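Dried pasta

Dried pasta is a food made from a stiff dough of wheat flour or semolina and water, which is shaped and then dried until it can be stored for a long time without cooling. It is different from fresh pasta, which has more water in it, often contains egg, and has to be eaten within a few days. Spaghetti, macaroni, penne and lasagna sheets are among the best known forms. In most countries dried pasta is sold in bags or boxes and is cooked at home in boiling water.

Contents
Ingredients
Production
Shapes
Packaging and labels
Storage
Cooking
Dried pasta in Dornden
See also

Ingredients

The usual raw material is semolina of durum wheat, a hard wheat with a yellow color inside the grain. Durum has a high content of protein, and its gluten is strong but not very elastic. This helps the pasta to keep its shape in the water and to stay firm when it is cooked. Pasta made of common wheat is also sold in many places. It is paler and becomes soft more quickly, and for this reason some makers mix the two flours.

In Italy, the law requires that dried pasta for the home market is made from durum wheat, with a small tolerance for other wheat. Many other countries do not have such a rule. Egg, spinach, tomato or squid ink may be added for color and taste. Since the end of the twentieth century, products from rice, corn, lentils and chickpeas have also become common, mostly for people who can not eat gluten.

Production

The semolina is mixed with water in a closed mixer, usually under vacuum. The vacuum removes small bubbles of air, which would otherwise leave white spots in the finished product and make it break more easily. The dough is crumbly at this stage and does not look like bread dough. A screw then presses it through a metal plate with holes, called a die, and the form of the holes decides the form of the pasta.

Dies are made of bronze or have inserts of Teflon. Bronze gives a rough surface with a dusty look, to which sauce sticks well. Teflon gives a smooth and more yellow surface, and the die wears out more slowly. Long shapes are hung over rods after the die, and the bent part at the top is later cut off. Short shapes are cut by a turning knife directly at the die and fall on a shaking belt, so that they do not stick together.

Drying is the most difficult step. If the outside dries much faster than the inside, tension builds up and the pasta cracks, sometimes only days after it was packed. Older factories dried at low temperature, and for long shapes this could take more than one day. Modern lines use higher temperature and control the moisture of the air, and they need only a few hours. Low temperature keeps more of the wheat taste – this is at least the opinion of many small makers – while high temperature gives a firmer product, also when the wheat is not of the best quality.

Shapes

Shapes are normally divided into long, short, sheet and soup pasta. The names are mostly Italian and describe what the shape looks like: spaghetti comes from a word for string, farfalle are butterflies and penne are pens. The same shape may have different names in different regions, and one name may be used for several shapes. Thickness of long pasta is often shown by a number on the package, but every maker has its own system, and the numbers can not be compared between brands.

Packaging and labels

Dried pasta is light and has little value for its volume, so the package must be cheap. It must also protect against moisture, insects and breaking. Paper was used first, often in blue, and it was followed by cardboard boxes and later by plastic film. Film is now the most common material for spaghetti. A part of it is often left clear, and the buyer can judge the color of the pasta and see if the strands are broken.

Labels normally give the type of wheat, the net weight, the cooking time and a date until which the quality is guaranteed. For export markets the name of the shape is either kept in Italian or translated. In Chinese the usual name for spaghetti and often for all pasta is 意大利面, literally "Italian noodles", and the form may be added in front of it, for example with words for straight, spiral or tube. 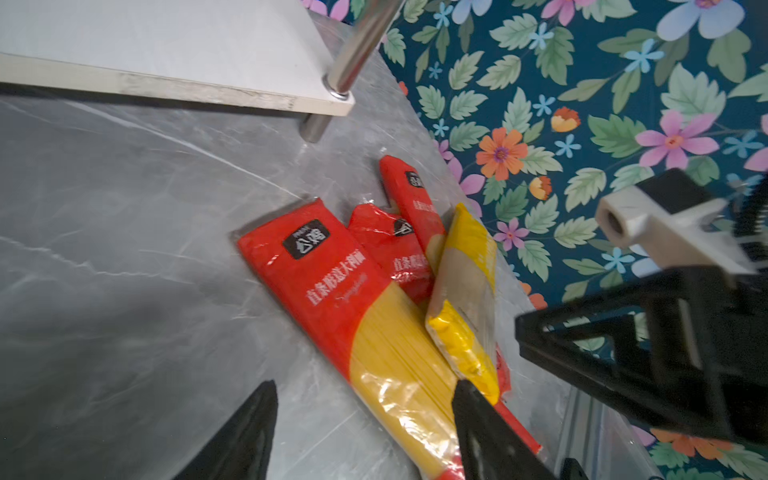 Storage

Dried pasta should be kept in a dry and dark place, away from products with a strong smell. Light makes the yellow color weaker. An opened bag should be closed well or emptied into a jar with a tight lid. Pasta with egg has a shorter life than pasta of wheat and water only. Small beetles and moths are the most frequent problem, and when they are found in one package, the others on the same shelf should be checked too.

Cooking

The pasta is put in plenty of boiling salted water and stirred in the first minutes, when the starch on the surface is most sticky. Thin spaghetti may be ready after 8 minutes, and thick kinds need longer. The term al dente means that a light resistance remains in the center when one bites. A part of the cooking water is often kept, as its starch helps to bind the sauce.

Dried pasta in Dornden

The town of Dornden had two pasta works in the last century, Jenis and Azar. Jenis made mainly soup pasta and sold it in nearby villages from a cart. Azar was larger and had 200 workers in its best years. It was the first in the town to dry long shapes indoors – before this, the rods were carried out to the yard in good weather. Both works were later joined under the name Jamix, which closed the older building and kept only one line for short shapes. The history of the works was described by Yi-an Jeon in a small book, today out of print.

See also

Durum wheat
Fresh pasta
Noodle
Semolina

This page was last changed on 22 July 2022.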